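What we've been up to: teaching the arm to pack and unpack

Well, spring has finally reached Grendton and so has our 600th recording! I promised in the last issue that I'd write something about the Sithole bench for those of you who only know it as the corner with the radio on, so I've put the kettle on and I'm having a go.

The short version is that we're collecting examples. Lots of them. Somebody sits at the bench and steers the arm through an everyday job from start to finish, and everything it sees and does along the way gets saved. Later on the whole lot goes off to the learning side, who feed it to the model and see whether the arm can manage a similar job without one of us holding its hand (so to speak). We started in September with cups and spoons, moved on to folding tea towels, and since the new year it's been bags, bags and more bags.

I love the bags. They're maddening, but I love them. A cup is the same cup every time you pick it up, whereas a bag slumps over when you look away, and its handle flops about, and the opening is a different shape every time you put it down. For the first fortnight I was convinced I was just bad at it. Then I watched three other people have a turn and felt much better!

A few things have changed since the last newsletter. We now save our recordings through Steduveo, which took a bit of getting used to (sorry to everyone who heard me grumbling about the login page), but it does let you throw away a bad take straight after making it, before you forget which one it was. We've also dropped the rule about starting from the same tidy layout every time. The learning side came back to us and said our early bag examples were all too alike, and the model had more or less learned one bag in one spot. Fair enough. So now whoever is on the bench shuffles things about between takes, turns the bag round, swaps what's in it, and generally behaves like a person getting ready in a hurry.

Please do leave in the wobbly bits, by the way. If you go in for something, miss it and then get it on the second try, keep that one. The learning side are very keen on seeing how a person recovers. What they don't want is a take where you stop halfway to answer your phone with the arm hanging in the air, and yes, I have done that, twice.

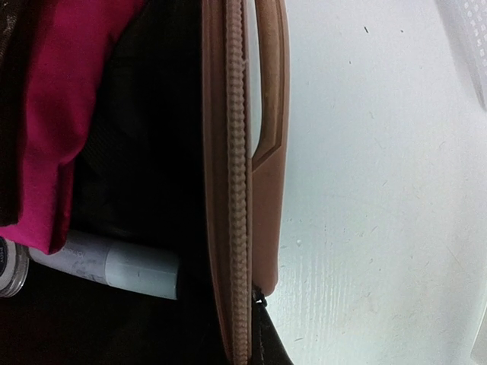
My own favourite job at the moment is getting small things out of an open bag, and most of my takes since February have been that. The wrist camera is what matters for this one, as it's the closest thing the model has to leaning over and having a look. What it gets is pretty gloomy! The inside of a black bag is nearly all shadow, so something pale like that tube shows up nicely while the darker things melt into the lining. And then there's the bright magenta fabric hanging down over one end of the tube, so you have to decide whether to shift the cloth first or grab the end that's showing. I do it both ways on purpose, so the model gets a few of each. I've also learned to keep well clear of the zip teeth on the way in and out.

We're hoping to reach 1,133 bag takes before we switch over to the Kondo trays, which is an odd sort of number, I know, but it's what was left in the plan after the tea towels ran over. Sessions are 20 minutes each, and you don't need any experience. If you can work a games controller you'll pick it up in no time, and if you can't, you'll be in good company with me. The sign-up sheet is on the door by the kitchen. Mornings fill up first, so if you're after a particular slot, get your name down early, and bring any old bags you don't mind parting with, especially ones with stiff zips.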